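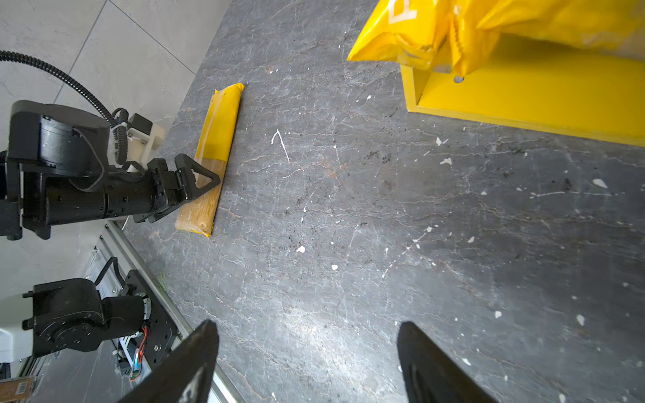
Shared-Cell Handling Rules: Frequently Asked Questions
Maintained by Shahla Alipour. Last revised 6th August.
Questions about the two-arm cells keep reaching me by hallway, so they are collected on this page. It covers the grocery shelving work. The palletizing line has its own rules and its own owner, Gilberto Chávez.

Do we follow a published standard?
Partly. Published safety standards tell you how to think about hazards, stops and guarding, and you should read the ones on the shared drive before you write a procedure. They won't tell you how to pick up a bag of spaghetti. Anyone who says their picking procedure is "fully compliant" should be asked with what, and which clause. I have asked this of two vendors and am still waiting on one.

The arms are small. Does the full rule set apply?
Yes. "Small" is a sales word. A finger tip at low speed can still pinch, and the elbow joint is where most people put their hand when they lean in. The Plumetti brochure calls its arms "inherently safe." I'd like that phrase kept out of our paperwork.

Can I reach into the cell while the arms are paused?
No. A software pause is not a stop. Press the stop, check that both arms show it, then reach. If you only stopped one arm, you haven't stopped the cell.

How close may the two grippers get to each other?
In January we wrote down 100 mm between finger tips unless both arms are working the same package. I'm not attached to the number. Parviz Parsa thinks it is too generous and Anju Bhatt thinks it is too tight, and neither has shown me data. Until somebody does, it stays.

Why do the rules insist on real packages?
Too many demos are done with foam blocks. Long pasta in clear film is a fair test: it shines, it wrinkles, and the strands shift inside when you pinch the middle. Packages should also overlap. 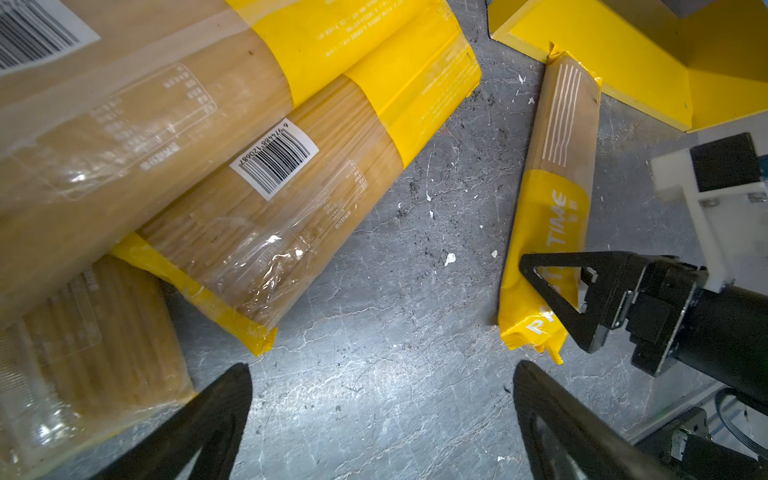 A procedure that only copes with one bag lying by itself, squared up to the arm, has been tested on a problem that stores don't have. If your results come from neat rows, say so on the sheet.

Which part of the package should the gripper take?
The written rule says the body, away from the end seals. People object that the crimped end is easier to grab, and it often is. It is also where a bag is likely to tear. If you want an exception, bring torn and untorn bags from the same batch and we'll look at them together.

Can the arm rely on the barcode?
It can use it when it can see it. Don't write a procedure that needs it. Labels end up underneath, upside down, or half behind another bag. Banafsheh Zarei's draft handled this sensibly by treating the code as a check after the pick.

What is the rule for mixed brands and box types?
At least 4 kinds of package per session, bags and cartons both. Dented cartons stay in. I've seen people swap a scuffed box for a fresh one before a review, which makes the review worthless.
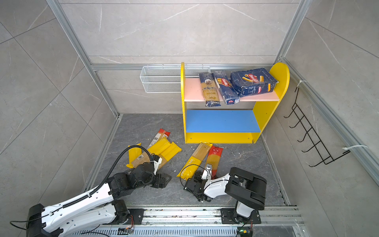 Both arms working among the pasta packages, with cartons and a bag on the upper shelf.

What about crumbs and debris on the work surface?
Sweep between sessions, with the stop pressed. Don't sweep in the middle of one because the footage looks untidy.

How many picks before I can claim a success rate?
More than you want to do. The Gilum trial reported on 10 picks and put a percentage in the title. Ten picks is an afternoon's mood. The Dehghan log runs to 734, with the failures written out, and I trust it more even though the rate is worse.

What counts as a failure?
A drop, a tear, a second attempt, or a person helping. "Operator nudged the bag" is a person helping. So is moving the shelf.

Will Pridier certification replace these rules?
I doubt it. I've read the sample certificate, and it covers the controller, the wiring and the labels. All worth having. It says nothing on what happens when two arms pull on one bag. A sticker on the cabinet doesn't change what you sign for at the start of a shift.

Who can approve a change?
Me or Anju Bhatt, in writing. Send the clause number, the wording you want, and the log that supports it. Requests with no log go to the bottom of the pile.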